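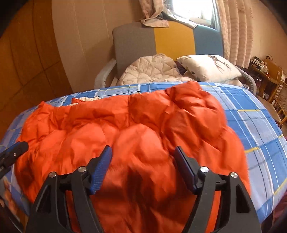 *Quilted down jacket on a blue plaid sheet.*

# Washing and Storing Down Jackets

Down loses loft when it holds body oil, detergent residue or moisture. Flat spots at the shoulders and a sour smell after storage are the usual signs. One wash per season is enough for a jacket worn daily. Spot-clean the collar and cuffs between washes.

## Before washing

- Read the care label. If it says dry clean only, stop here.
- Empty the pockets and close all zippers and snaps.
- Remove any fur or faux fur trim.
- Check the seams for leaking feathers. Pull a stray feather back through from the inside of the garment. Pulling it outward widens the hole.
- Patch tears with adhesive nylon repair tape. Round the corners of the patch, press for 2 minutes with the heel of the hand, and leave it overnight.

Treat grease at the collar with a drop of down wash diluted in water. Work it in with a soft toothbrush, along the stitching.

## Machine wash

Use a front loader. A top loader with a center agitator can twist the baffles and tear the inner walls. Run an empty rinse cycle first if the drawer has fabric softener in it; softener coats the clusters and they stay matted.

1. Turn the jacket inside out and load it alone.
2. Set a gentle cycle, cold or warm according to the label.
3. Use a cleaner made for down, at the dose on the bottle.
4. Run a second rinse. If suds still show in the door glass, run a third.
5. Spin at 400 rpm.

Lift the wet jacket with both arms underneath. Wet down is heavy, and hanging it by the shoulders strains the baffle seams.

## Drying

Tumble on low with 2 clean tennis balls. Every 15 minutes, take the jacket out, shake it, and break up clumps by hand through the fabric. Several rounds are normal. The shell dries long before the fill does, so judge by the feel of the thickest baffles: a cold or lumpy spot is still damp.

After the last round, lay the jacket flat in a ventilated room for 12 hours before putting it away. Keep it off radiators and out of direct sun, which fades bright nylon.

## Storage

Hang it on a wide hanger or fold it once, in a breathable cotton bag. Vacuum bags are acceptable for a move but poor for a whole summer. Cedar blocks go beside the bag, with no contact with the shell.

Larasati Nugroho wrote in to ask about ironing creases out of the shell. Do not iron. Ten minutes in the dryer on low, with the jacket slightly misted, removes most of them.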